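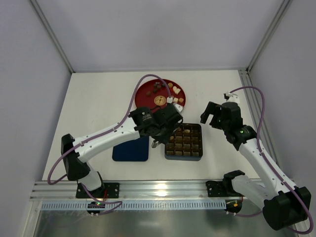
箱入りチョコレートを人に出すときの覚え書き

更新日：2018-08-15

お盆に箱入りのチョコレートを持ってくる人がいる。気持ちはありがたい。ただ外は蒸し風呂で、うちの冷蔵庫にはすでに麦茶と西瓜が住んでいる。そこへ仕切りつきの平たい箱が来る。平たい箱というのは、冷蔵庫のどの段にも入りそうで、どの段にも入らない。

というわけで、到着した箱をどう開け、どう並べ、余ったのをどうするか。前回の「麦茶ポットの蓋のぬめり」に比べればいくらか華やかな話題だと思う。

■ 箱のまま出すか、皿に移すか

箱のまま出すのがいちばん楽で、失礼でもない。一粒ずつ収まっている姿はきれいだし、洗い物も出ない。

困るのは中盤からである。半分を過ぎたあたりから、箱は急に「食べ散らかした跡」の顔になる。誰も悪くないのに、最後の何粒かに手を出しづらい空気が生まれる。遠慮のかたまりは皿の上にもできるが、仕切りのある箱だと空席が見えるぶん圧が強い。

人数が多いなら最初から皿。ふたりか三人なら箱のままで始めて、減ってきたら残りを皿に引っ越しさせる。私は後者の途中で面倒になり、結局箱から食べる。

■ 皿は丸くて、濃い色で、思ったより小さいもの

白い食卓に白い皿を置くと、菓子だけが宙に浮いているようで落ち着かない。濃い赤の丸皿あたりが無難に効く。濃い茶色のチョコの隣に薄い色の菓子を置けば、皿の地の色が間を取り持ってくれる。

大きさは小さめ。大皿に少しだけ盛って様になるのは料理屋であって、うちでやると配り忘れに見える。うちの皿は近所のPrereriaならぬPreria（一度店名を間違えて電話口で笑われた）の見切り棚で300円だった。縁がわずかに反っていて重ねると傾くが、菓子を載せるぶんには何の支障もない。

■ 盛りつけは「主役ひとつ、取り巻きふた山」

同じものを等間隔に並べると、会議の茶菓子になる。

真ん中に大きめのものをひとつ置く。模様の入った丸いビスケットなどがあれば、ぜひ主役に。その左奥にチョコをひと山、右に薄茶色の四角い菓子をひと山。これで終わり。山のかたちはいじらない。いじるほど不自然になり、体温で角が丸くなる。

四角い菓子がひとつくらい皿の縁のほうへ出ていても直さないこと。きっちり揃えた皿は、最初のひとりが崩すのをためらう。

粉をまぶした菓子だけは別の皿にする。隣のチョコに粉が移ると、古くなって白いのか粉で白いのか、食べる側には区別がつかない。

■ 仕切りから一粒ずつ取り出す

ここが今日の本題になる。ぴったりした仕切りからチョコを出すのは意外に難しい。上から指でつまむと、つるりとした面に指紋がくっきり残る。鑑識の人なら喜ぶだろうが、客は喜ばない。

やり方は次のとおり。

1. 手を洗い、よく拭く。水気は大敵。
2. 箱を卓に平らに置き、片手で縁を押さえる。樹脂の中敷きは軽いので、押さえないと一粒と一緒に持ち上がる。
3. 角の一粒から始める。いきなり真ん中に行くと、両隣に指がぶつかる。
4. 面の上ではなく、横の低いところを両側からはさむ。力は卵の黄身をつまむつもりで。
5. まっすぐ上に抜く。斜めに抜くと、仕切りの縁で角が欠ける。
6. 皿の上では落とさず、底が着いてから離す。

手が熱い人は小さなトングを使うといい。先が平らで、細いもの。ギザギザの歯がついたものは唐揚げ用に取っておく。先端を閉じた幅が仕切りの隙間より広いと何もできないので、買う前に先っぽを見ること。私はRomaniukという金物屋で柄の立派なのに惚れて買い、先が太すぎて、いまは靴下を洗濯機の底から拾うのに使っている。なかなか優秀である。

箱を斜めに回して、仕切りの列が自分に対してななめに走るように置くと、隣の粒に触らずに済むことがある。正面向きで取りにくければ試してほしい。
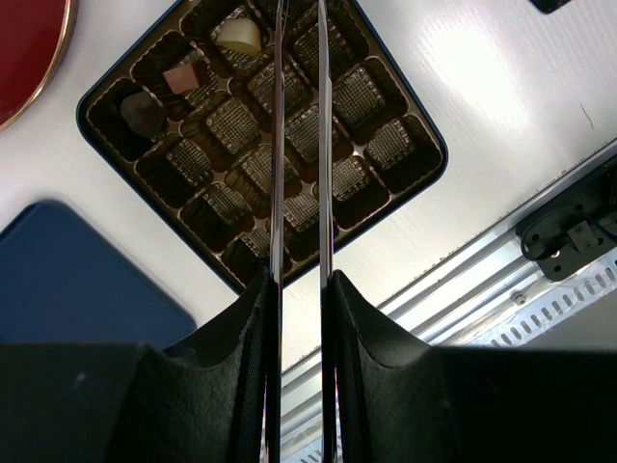
残りは三粒。濃い茶色、ピンクがかった薄茶色、クリーム色。

■ 残りの三粒問題

たいてい、このくらい残る。三粒というのは困った数で、客に勧めるには少なく、黙って食べるには多い。

まず、残りを箱に入れたまま冷蔵庫へ戻すのをやめる。三粒のために箱ひとつぶんの場所を取られるからだ。小さな密閉容器にキッチンペーパーを敷き、粒同士がくっつかないように並べる。色の違うものは香りも違うことが多いので、気になる人は一粒ずつラップで包んでから入れる。

室温が高い時期は野菜室に入れる。うちの野菜室がチョコ向きの温度なのかは長らく謎だったが、温度計を入れてみたら上の段の奥が一番穏やかだった。冷暗所と呼べる場所があって、そこが15度くらいに落ち着く家なら、そちらのほうが香りはいい。わが家で一番暗い場所は押し入れで、7月に測ったらぬるい風呂のようだった。

匂い移りにも注意。キムチの隣に置いた高級チョコの味は、一度知れば十分だ。

食べる前は、容器の蓋を閉めたまましばらく外に置く。冷えたまま開けると表面に露がつき、乾いたあとに砂糖のざらつきが残る。早く食べたい人には酷だが、蓋は閉めたまま待つ。透明な容器だと待つ間ずっと目が合うので、不透明なものを勧める。

■ 空いた中敷きは何に使えるか

捨てられないのである。小さな四角い仕切りに、ひだのついた縁、底には細かい格子の模様。どう見ても何かに使えそうな顔をしている。

私が試した結果を書いておく。

ボタン入れ。合格。色別に分けると気分がいい。ただし一度ひっくり返すと、分ける前より悪くなる。
ネジ入れ。短いものは合格。長いものは斜めに立って、見た目が剣山になる。
ピアス入れ。軽いものは底の模様に先が引っかかって取りにくかった。布の切れ端を敷けば可。
種まき。不合格。水を抜く穴を開けようとして中敷きごと割れた。
製氷皿。やめておきなさい。

使う前にぬるま湯と中性洗剤で洗い、伏せて干す。熱い湯をかけると反ることがある。格子模様の底にはチョコのかけらが残りやすいので、古い歯ブラシでなでる。洗い残すと、ボタンに蟻がたかるという珍しい光景が見られる。

外箱のほうは、引き出しの仕切りに向いている。Prisariの文具箱も悪くないが、あれは買うと高い。もらった箱はただだ。なお、箱は2個までと決めている。以前は決めておらず、戸棚を開けると空箱が降ってきた。積み上げたらおよそ80センチあった。

■ 白い卓についた汚れ

チョコを落としたら、こすらない。まずヘラかカードの縁で持ち上げて取る。それからぬるま湯を絞った布で押さえ、最後に乾拭き。爪でこそげると細い傷が入り、白い天板ではそこだけがいつまでも目につく。しかも照明が当たると、客の座る位置からちょうどよく見える。

傷がもうある場合は、皿を置く位置をそこに決めてしまう。

■ 読者からのたより

前回の記事に、Pranab Kanagaratnamさんからメールをいただいた。「丸い缶の蓋をお皿代わりにするのはだめですか」とのこと。だめではないが、内側が食品に触れてよいものかを確かめ、縁で指を切らないか一周なでてから。心配なら紙のレースを一枚敷く。紙のレースは百年前からそのためにある。

もうひとつ、Ninelさんから「夫が好きな味だけ先に抜いていく」という相談。抜いたあとの穴に別の粒をずらして詰めておけば、当面はばれないし、次に開けたとき本人が混乱する。説明書きの紙も一緒に隠すとなおよい。

次回は西瓜の皮の捨てどきについて。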